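Teleoperation Station Check - Lollen bench, two-arm setup
Completed by: Linnea Forsberg
Date: 17 July 2020

1. E-stop within reach of the operator's chair. OK
Comment: Tested from both sides. Great response!

2. Arms follow the operator at slow speed, no jumps. OK
Comment: Lovely and smooth today - the new scaling makes fine finger work so much easier to show.

3. Cables at both wrists free through full travel. OK
Comment: Check the slack again after any big reach across the board.

4. Task board flat, blue parts set out for the demo. OK
Comment: The battery-shaped cylinder and the thin rod go beside their outlines. 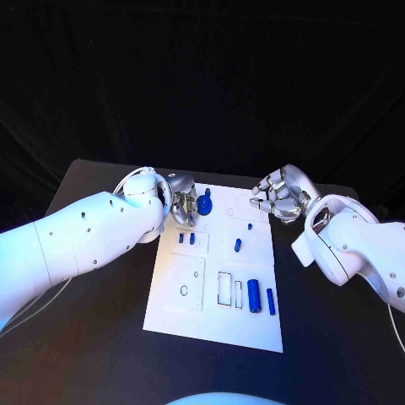
Maureen Whitlock asked that item 2 be repeated whenever operators swap, as hand size changes how the fingers close and the first few demos after a swap tend to be the rough ones. Agreed, and added to the Avport sheet too.

5. Hands clear of the table before remote control goes live. OK
Comment: Call it out loud, every time.

6. Recording starts and stops from the pedal. RECHECK
Comment: Stuck on 2 tries, then fine. Demo 545 saved complete, so we can keep teaching - pedal swap before the next session, please!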